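Countertop people, talk me out of (or into) dark gray marble pattern
Kitchens and Surfaces > Counters, Tables, Tops

skuk_baker
Original poster 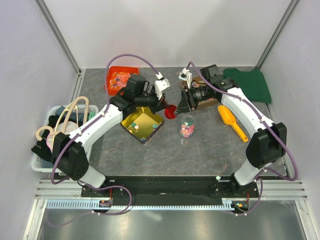

So I've gone back and forth on this for weeks and my sample pile is getting silly. I want a dark gray top with the thin brownish and pale veins for the candy corner of my kitchen. I make a lot of gummies and hard candy and jar them up for the school fair in June, so this stretch of counter sees sugar, citric acid, corn syrup, jars being dragged around, lids dropped on it, the works.

What I love is how the colors pop on it. Red cup or lid, pink and coral bits in a clear jar, all of it looks great on dark gray. On my current beige top everything looks like it's been sitting out since last winter.

What worries me is dust and powdered sugar. My sister-in-law has a solid black counter and she wipes it down all day long. Does the veining hide anything or am I kidding myself? Also the walls in that corner are going to be off-white or pale gray and I can't tell if that ends up looking like a bathroom.

The place in Nasport quoted me 164 a foot installed for the line they call Colombo. The laminate version of nearly the same pattern is a lot less. Help!

tilefloor_tom

164 a foot for what, though? Stone, quartz, porcelain? "Colombo" is just the name on their sample board. Ask for the material in writing before you put a deposit down. I did my whole island on a salesman saying "it's a stone look" and guess what, it was a look.

skuk_baker
Original poster

Ha, fair. They said engineered quartz. I'll get it on paper.

pennyroyal

I have dark gray with veins, had it six years, and I'd do it again tomorrow. The veins do hide crumbs. They do NOT hide powdered sugar or flour, you'll see every speck of that when the light comes in low around 5 pm. But it wipes right off with a damp cloth, then a dry one. If you skip the dry one you get streaks, and the streaks will bother you more than the sugar ever did.

Off-white walls with it are fine. Mine are off-white and it looks like a kitchen (there's a toaster in it, that helps).

grout_and_about

Going to disagree with pennyroyal a little. I had a dark patterned top in my last place and I couldn't stand it. The trouble with the pattern is you stop being able to tell what's a vein and what's a dried drip of syrup. I'd run my hand over it and find three sticky spots I'd been looking straight at. For candy I'd want something plain and light so I can see what I'm cleaning. Boring, I know.

Pale gray walls plus dark gray top was also just gloomy in winter. We had one window facing north, so maybe yours is better.

pennyroyal

That's true about the syrup, I'll give you that one! Brownish veins especially. I do the hand test too. But I'd still take it over beige.

jarhoarder85

Nobody has talked about the jars, so I will. Clear jars on a dark top look wonderful and they're easy to see through, which matters if you're filling by color. I sort mine by eye – reds and pinks in one, greens in another – and on a white counter the pale pieces wash out completely. On dark you spot the one green piece that snuck into the pink jar right away. I went dark for exactly this and have never been sorry.

One thing though, glass jars on quartz are LOUD. Put a folded dish towel down when you're filling or you'll hate the noise by the second dozen.

skuk_baker
Original poster

OK the green piece in the pink jar is my life. I have a kid who "helps." Good tip on the towel!

How many are you doing at a time, jarhoarder? I'm at 85 jars for the fair and I could use a better system for the lids. Right now I lay them all out open side up so I can check they're clean, and then half of them end up on the floor.

jarhoarder85

I did 200 last year, never again. For the lids, use a sheet pan with a rim. Open side up is right if you've just washed and dried them, but don't leave them like that all afternoon or they collect whatever's floating around your kitchen. I fill 12 jars, lid 12 jars, wipe the rims, next batch. Stopping to lid feels slower but I got done an hour earlier.

tilefloor_tom

Back to the counter for a second. Whatever you pick, look hard at how the top meets the walls at the back. Sugar gets into that joint like you wouldn't believe and then you have ants. Get a neat line of silicone in a matching gray, or a short upstand. My neighbors did metal trim in their corners and it's held up well, but they had to scrub along the edge with a toothbrush.

prairie_pantry

Can I put in a word for the laminate? I've got a marble-pattern laminate from the Prerna range, dark gray too, and for a candy corner I think it's plenty. You aren't cutting on it. The only thing I'd say is never set a hot pan of syrup straight on it. I did, once, and there's a cutting board living on that spot now.

With the money left over you could buy a decent candy thermometer and a lot of jars.

grout_and_about

Hot syrup is the whole hobby though? I'd be nervous every single time.

prairie_pantry

You use a trivet! I use a trivet for everything now. Quartz doesn't love a hot pan either, the resin in it can mark. People buy it thinking it's bulletproof.

tilefloor_tom

Prairie is right about that. Quartz can scorch. Trivet either way.

skuk_baker
Original poster

Well now I'm thinking about laminate again, thanks a lot, all of you. The showroom lady told me I could put anything on the quartz, so that's one more thing to get on paper.

Does anyone near Skukthorpe have a laminate installer they'd use twice? The one my cousin had left a seam right in front of the sink and it's already lifting.

pennyroyal

No installer for you, but whoever you get, have them show you where the seam goes before they cut. On a veined pattern a bad seam jumps out because the lines don't meet up. And take the biggest sample they'll lend you and leave it in that corner for a full day with a jar and some spilled sugar on it. The little chips are useless, mine had one vein on it and the real top has dozens.

skuk_baker
Original poster

Doing that this week. Big sample, sugar, sticky spoon, low evening sun. If I still like it at 5 pm I'm getting it, in one or the other. Will report back on the walls too, leaning off-white.

grout_and_about

Put some syrup on it and let it dry. Then see if you can find it.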